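Centre Management > Retail Fittings > Kiosks > Pallard K2 Mall Kiosk

Pallard K2 mall kiosk – ex-display and new

Free-standing kiosk for shopping centres, arcades, covered markets. Two trading sides, lockable shutters, goes through a standard double door in sections. Built by Pallard, sold and fitted by us at Watport.

Suits phone repairs, keys, cards, hot drinks (ask about the sink version). Rostyslav Antoniuk had 2 of the first ones in the old Hindov arcade and they're still trading, same counters and all.

Size on the floor is up to you, it comes in bays. Most centres want one under 85 kg per bay for the upper levels – ours are, but check with your landlord first please, we can't do it for you. 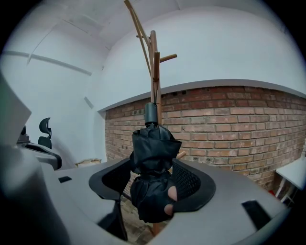
Counter tops are laminate, white or grey. Other colours take longer. Shutters are keyed alike unless you say otherwise. Lighting included, sockets extra, signage extra (send us artwork, Serena Guerra will tell you if its no good).

Hire from £500 a month, minimum term applies. Deposit £1,000, back when the kiosk is. Christmas lets going quick so ring soon.

Delivery out of hours only, most centres insist. Fitting takes one night if the floor is level. If it isnt, longer.

Spare shutters for the older Parisi kiosks also in stock – ask for Ermanno.

Page updated 13 Nov 2020

14 shares | 2 comments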